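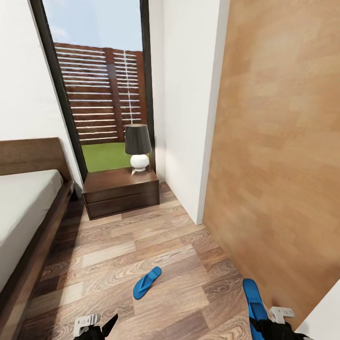

One flip-flop in the right gripper, the other still on the floor (sim bedroom)

Two-arm tidy-up build, grip settings before I order finger pads
Home Builds > Arms and Grippers

mcavalcanti
Starting a thread for the bedroom tidy-up build. Two arms on one base, pincher-type grippers, parts bought as a Rastell kit and put together on my bench at the Jancombe shared shop. The base is drilled and both arms are wired, but the left shoulder is waiting on a bearing, so I've been working on the tasks in simulation.

First task is footwear off the floor. The sandals are thin and flat, and the fingers want to come down on the strap. Picking by the sole works better for me. Out of 30 tries I got 22 clean lifts, and most of the misses were the fingertips hitting the floor before they closed.

Question is finger pads. Curance sells a soft silicone set and a firmer rubber set. Has anyone run either one on something as thin as a sandal sole?

tallow_pete
Firm ones. The soft set folds back on itself when you scrape it along a floor. I went through two sets before I switched.

oxbow
I'd wait on pads. If the misses are fingertips hitting the floor, that's your approach height. What clearance are you using?

mcavalcanti
5 mm at the tips before closing. I can go lower in sim, but I don't trust the real arms to hold it. There's play in the wrist.

oxbow
Then fix the wrist first. You'll tune everything around that slop and have to do it again in June when the bearing shows up.

tallow_pete
Disagree. Every hobby wrist has some slop. Put compliant tips on and let them touch the floor. Mine drag a little and it's fine.

oxbow
Fine on carpet maybe. On a hard floor it chatters.

mcavalcanti
My floor at home is hard, so I modeled planks. Noted on the chatter.

Second task is a paperback on the nightstand, and I've spent more time on this one than on the sandals.

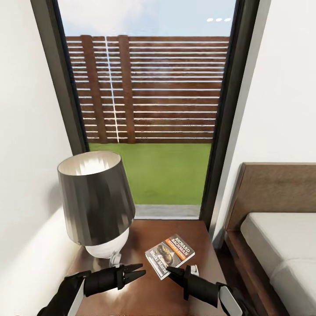

The cover gives the fingers nothing to grab when the book is lying flat. What I'm trying now is to push it from one corner with the right arm until it hangs over the edge, then pinch it there. The left arm stays open and ready in case it slides too far. The lamp is my other headache. The left forearm has to come in past it, and I had to add a keep-out zone around the shade and the base.

gullwing88
How big is the keep-out? I did a box around a lamp once and the planner refused every path.

mcavalcanti
Same with a box. I changed to a cylinder, around 2 inches bigger than the shade, and it finds a path most of the time.

gullwing88
Thanks, will try a cylinder.

oxbow
Why push it with a fingertip? Lay the side of the finger along the spine and you get a straight push. From a corner it's going to spin.

mcavalcanti
It does spin. I'll try the spine.

tallow_pete
The Medeiros planner has a push mode with a rotation limit. Might save you some work.

oxbow
It's slow, though. I turned it off after a week.

tallow_pete
Slow is OK for a book.

mcavalcanti
I have it installed and haven't opened that part. Ordering one set of the firm pads, and I'll take the wrist apart on Sunday to see where the play is. Will post the spine results when I have them.

— Mirela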